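What the second arm cost us

February 13, 2025

I said in September that I would write up the budget for the two-arm bench once the money was spent. It's spent now, apart from one invoice I'm still arguing over, so I'm putting it down before I forget where it all went.

Background for anyone new: I run a small shop in Platavwood that does kitting and light assembly for other companies. We put parts in trays in a certain order, mostly. We had one arm already, bought used through Gentile, and it did fine on simple picks. What it couldn't do was hand work over or keep going on one part while another was being set down. I wanted a second arm working the same table.

I got two quotes. Asteck quoted the arm, the gripper and the mounting as one package, with a setup day included. Nemico quoted the arm by itself and listed everything else as separate lines. At first glance Nemico looked a lot cheaper. I spent an evening adding their extra lines back in, and the difference shrank to almost nothing, and Asteck's delivery was sooner. We went with Asteck.

The part I got wrong was the gripper line. I had budgeted for one gripper, for the new arm. The old arm's gripper had worn jaws and I thought we could live with it. We couldn't. Two arms that hold the same part differently are a pain to set up, and you end up keeping two sets of notes for everything. So I bought a second one, and the pair came to $2,884 with shipping. If you are planning something like this, price the grippers as a pair from the start.

Before I let the bench near customer parts I wanted practice on something cheap. We use painted wooden blocks. They get scuffed and chipped and it doesn't matter. A dark square on the table marks where things are supposed to end up, and the job is to get a block to the square, and later to put a second block on top of the first.
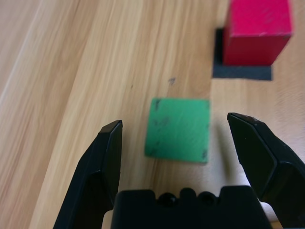 Should you buy the wrist cameras along with the arms or add them later?

Buy them with the arms if you can afford it. I added mine later on the first arm and paid for the bracket, a longer cable and a second visit to get it all set up. Ordered together, the camera and bracket were one line on the quote and the cable was already the right length. The camera itself was never the expensive part. If money is tight, at least ask the seller to route the cable when the arm goes in, and leave the camera for the next order.

Back to the list. These are the things I forgot or guessed low on, in no special order.

The table. I wanted to keep our old one, and it rocked. It didn't rock enough to notice when you leaned on it, but enough that a position taught in the morning was slightly off after somebody bumped a leg. The replacement top and frame were not in the plan at all.

Electrical. We needed another circuit on that side of the shop. The electrician came out twice, and the second trip was my fault, as I had told him the wrong wall.

Cables and cable ties. This sounds silly to list. The arms came with cables, but not always in the length you want, and I bought extensions three separate times. I'd put a flat amount in the budget for cables now and not bother itemizing it.

Spare fingers. Both quotes had them as optional. I skipped them the first time and ordered a set a few weeks later, which meant paying shipping on a small box. Get the spares up front. They are a wear item like anything else.

My own time. I never put this in a budget because I don't pay myself by the hour, but it should be in there. I spent most of 18 working days on the bench between delivery and the first useful run. During that time I wasn't quoting jobs or returning calls as fast as I should have, and I'm fairly sure we lost one small order over it.

All of the forgotten items together, not counting my time, came to $2,143. I had set aside 10 percent of the project for surprises, and that was not enough to cover it. The rest came out of the money I had been holding for a new label printer. The old printer will have to last the year.

The software was the one place I came in under. Asteck includes the basic package, and their paid version mostly adds reports I wouldn't read. I may want it if we ever get a third arm. For two it hasn't been a problem.

Stacking is where having both arms over one table gets interesting and also where the planning starts to matter. You have to decide which arm owns which part of the table and what the other one does in the meantime. I drew it out on paper first, and that saved me some trouble, though not all of it. 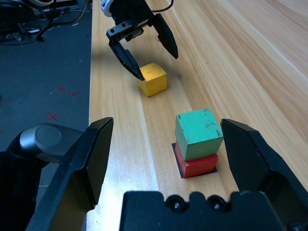 I also changed my mind about spacing. The Asteck drawing put the two bases farther apart than I liked, and I was going to move them closer to save floor. I'm glad I left them alone. The arms need a shared area in the middle, but they also need somewhere to back off to, and floor space is cheaper than a bent wrist. If your room is small, measure for the arms fully stretched out and then add walking room behind them. I did the first half of that and had to move a shelf.

As for whether it pays for itself, I don't know yet. I worked out a payback on the original number, and then the number went up, so that sheet needs to be redone. We have one customer whose trays suit the bench well and two more who might. I'd like to have a few months of real jobs on it before I put a figure on anything.

The invoice I'm arguing over is for the setup day. It ran long and they billed a second day, and my reading of the quote is that it was a fixed price. We've gone back and forth by email. If you are signing something similar, ask what happens when setup doesn't finish on time and get the answer in writing on the quote.

Next purchase is a proper cabinet for the controllers, which are sitting on a cart for now. I have two prices and want a third.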